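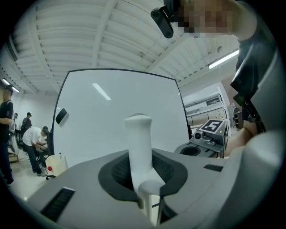

Fig 1. Whiteboard with black frame, project room.

Sleep and Screens in Halls: what we found
Mārtiņš Lill, group 3
March 2023

Why this topic
Everyone in halls says they are tired. Wanted to know if phone use before bed has anything to do with it or if it's just the noise. Our tutor said pick something small, so we picked Conden House, first years only.

What we did
Paper diary for 18 nights. Each person wrote down when they put the phone away, when they thought they fell asleep, when they got up, and a tiredness score out of ten at lunch. Also a short questionaire at the start — bedtime habits, coffee, part-time work. We wanted to use the Wukex sleep app as well but half the group had phones that wouldn't run it. Dropped it in the first week.

Budget was 400 pence for printing. Went over. Paid the rest ourselves.

Results
Phone away early: slightly earlier sleep, but the lunch score hardly moved. Coffee after tea time made more difference than we expected. People with evening shifts were the most tired whatever they did with their phones, and they also had the most gaps in their diaries, so go careful with that.

Noise came up a lot in the comments box. The Nenero bar closes late and the rooms on that side all mention it. One person wrote "bins" every single morning and nothing else.

Problems
Guessing when you fell asleep is not really measuring anything. Some diaries were obviously filled in all at once, same pen, same handwriting slant. We left them in because taking them out felt like picking our own answer, but maybe that was wrong. Reading week fell in the middle and most people went home to quieter bedrooms. Should of checked the dates.

If we did it again
Start in September before deadlines pile up. Ask about noise properly, with its own scale. Fewer boxes on the diary page — people stopped reading after the fourth one. Spare diaries and the blank form are in the folder outside the project office.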